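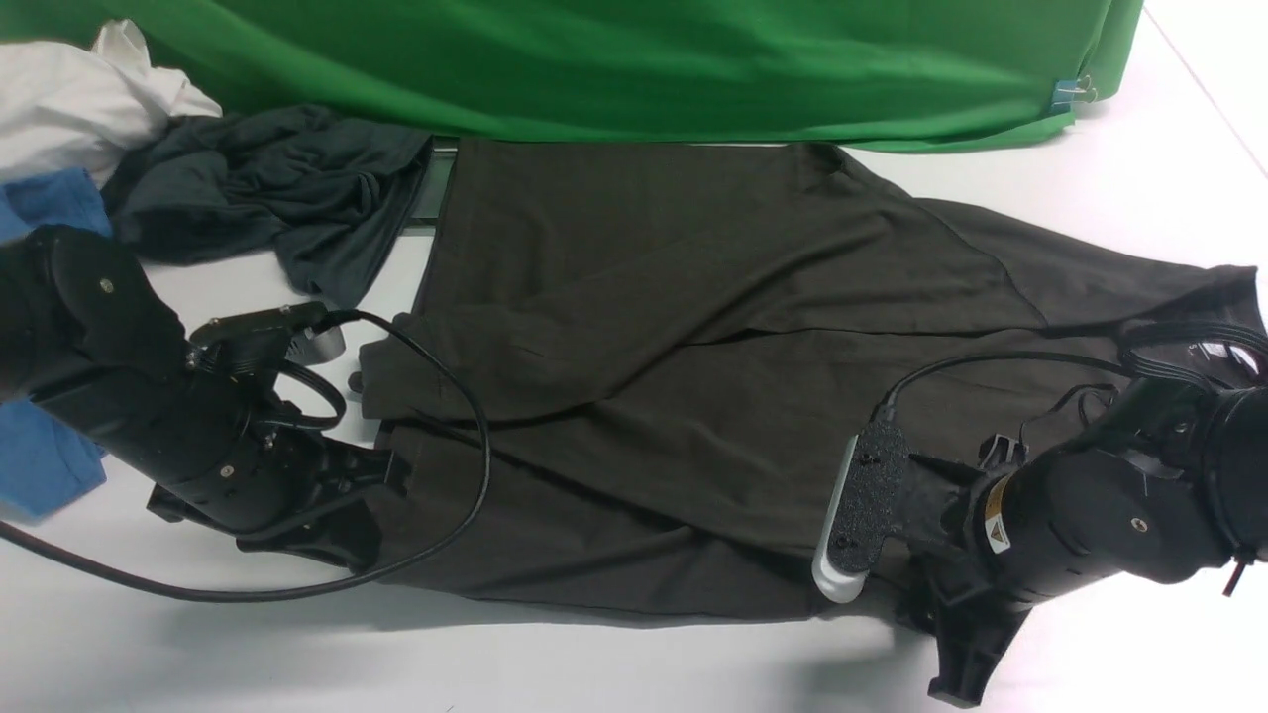
Ticket 27: Folded shirts do not fit the shelf box

Opened by: Inès Masson
Assigned to: Romain Riviere
Area: folding table, Zonow shop
Status: open

Problem
The long-sleeved shirts come out too wide after folding. The Prirero box takes a packet of 20 cm, and mine are 27 cm. When I push them in, the front gets a crease and Colette sends them back. T-shirts have a similar problem but smaller.

What I tried
1. Folded the sleeve straight down along the side. The packet was still too wide.
2. Folded the sleeve diagonally across the middle of the shirt, like for the olive-brown one. The width was better, but the cuff made a lump and the pile leaned over.
3. Used the cardboard from Jilta as a guide. It moved under the cloth, so I stopped.

Comment, Romain Riviere, 10:40
Please flatten the cuff before you close the side. Also fold the body one time more toward the center. Does the t-shirt give the same result if you begin from the hem?

Comment, Inès Masson, 11:25
I tested with the dark gray t-shirt. I put a large part of the fabric back over the body first and left the short sleeve outside until the end.

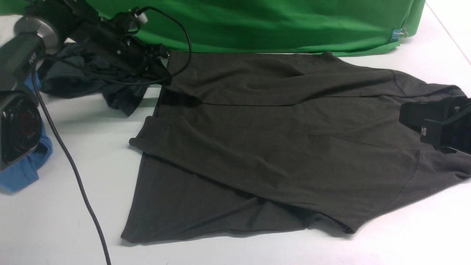 Dark gray t-shirt, partly folded, short sleeve still out on the left.

With this order I get 20 cm for t-shirts. I did 6 of them and they all go in the box. The hem corner stays a little rumpled, I must smooth it by hand.

Comment, Colette Delaunay, 14:10
The t-shirts are fine for me. The long sleeves are still not accepted. Didier has 200 pieces to prepare in January, so please do not close this ticket yet.

Next step
Romain will ask Lebrun if the wider box is available. I repeat the test with long sleeves and a flat cuff.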